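Lornow Single-Monitor Desk Station

The Lornow is a desk station for one user, supplied for offices, study rooms and shared work areas. It consists of a desk with a wood work surface, one flat-base monitor stand, and a fixed layout for keyboard, mouse and pad. The screen and input devices are ordered separately or supplied by the customer.
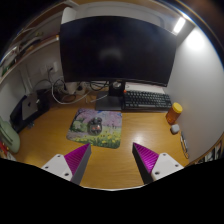
Lynch

Work surface
The top has a clear gloss finish over a light honey tone. Overhead lamps will produce a highlight on it; place the station so that the lamp is not directly over the mouse area. Clean with a damp cloth. Do not use abrasive pads or solvents.

Monitor stand
Black neck, dark gray rectangular base. The base is flat and rests on the desk with no clamp and no drilling. Maximum screen weight is 14 kg. Leave 30 mm between the back of the screen and any wall for cable runs.

Keyboard position
The keyboard goes to the right of the stand base, partly under the lower edge of the screen if a wide model is used. This keeps the front of the desk free for paper. A keyboard with a full-length spacebar row fits without touching the base if it is turned slightly. For left-hand layouts, move the stand 200 mm to the right and reverse the positions.

Mouse and pad
The pad goes in front of the stand, left of center. Any square pad may be used, plain or printed; the one fitted at the Wadorport showroom has a painted landscape with cherry blossom. Optical mice will track on the bare top, but the gloss finish can cause skipping at low speed and a pad is recommended. 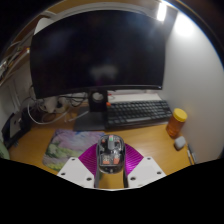
Lornow at Wadorport, wall on right side, screen off.

Small items
Bottles, pens and cases are best kept along the right side, clear of the mouse. Use closed containers only. The finish resists spills for some 200 minutes, after which marks may be permanent.

Options
Trosura cable tray, rear mount. Trosura felt feet, set. Both can be added after delivery. Orders placed before July ship with the earlier feet, and these take the same screws.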